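Subject: Re: [floor-talk] What happens to the sorting bench after June?
List: floor-talk, Bornport site
Reply to: the list, please, not to me

On the afternoon of the big meeting, someone from second shift wrote:

> I sat through all 35 slides and I still don't know what I'm supposed to do when the arm is running. The slide said "operators move to higher-value tasks." Which tasks? I've sorted returns for Dijkstra kits since we moved over from Natport and I would like to know if I'm being moved, retrained, or just thanked.
>
> Also, does the 488 a shift target still stand, and does it count against us or against the arm?

I've been on the trial bench for nearly 60 shifts now, so let me have a go at this before the official answer arrives with its own slides.

First, the number. 488 is still the target for the bench, meaning you and the arm together, like a couple filing jointly. I asked for that in writing and got it. The arm has no performance review, so you can guess who gets the phone call when the count is short. I have raised this and was told it was "a good point," which in my experience is where points go to retire.

Second, the tasks. What I do now that I didn't do before:

- load the bins and check that they're clamped before a run
- clear a stop when the arm gives up on a piece
- write down why it gave up, in a box on the form that fits four words
- sort by hand anything it has refused twice

What I no longer do is reach into a bin all day long. My right shoulder would like that entered into the record. I was against this project and I will probably be against the next one, but I sleep on that side again and I'm not going to pretend otherwise.

The part I do mind is the waiting. Hand sorting is dull, but your hands are busy and you can talk to the person across from you. Minding the arm is dull in a way that needs your full attention. You stand there watching it think about a block, and after an hour of that you've forgotten every conversation you ever wanted to have. We went from two people at the bench to one, and the second chair went to packing. I miss the second chair more than I expected to.

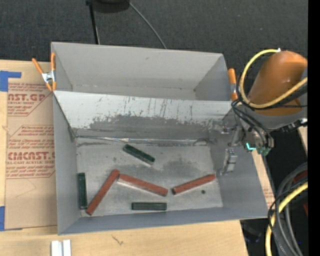

The training is one morning, put on by Buvesus, and it's decent. Ask them to show you the restart from a cold stop, because it isn't in the handout and you'll need it by your second day. The handout is 49 pages, and a good many of those are about the correct way to stand.

As for moved, retrained or thanked: so far on our side it has been moved for one person and retrained for me. If anybody has been thanked, it didn't come through this list.

What I'd push for before it reaches second shift:

1. Stops logged against the arm, on a separate line from ours.
2. Swapping between the arm and packing every two hours, so one person isn't stuck staring at it till lunch.
3. A bigger box on the form.

I'd settle for the first two. If you want to come over and watch a run before you make up your mind, I'm at the bench until 3 most days - bring coffee, and bring something to talk about.

--
Trial bench, first shift
Bornport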